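Visit to the Drurkano workshop, Camgate
Reading time: 2 minutes
Last updated: January 21, 2022

Members were received by Faith Obura, who explained the upkeep of the two-arm cell. The arms share one mounting bar, and every joint is checked after 300 hours of running. Dennis Lema takes charge of the cables – in his experience the first part to wear – and keeps 2 spares of each length. Changing one takes 20 minutes. The wrist cameras are set again after any such repair. Our thanks are due to both hosts.

Related items
Makori pump house: notes from the July visit
Navier test hall: report by Jolene Wihongi

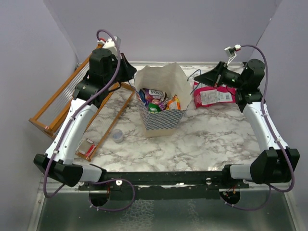 The two-arm cell, with purple cables clipped along the white links.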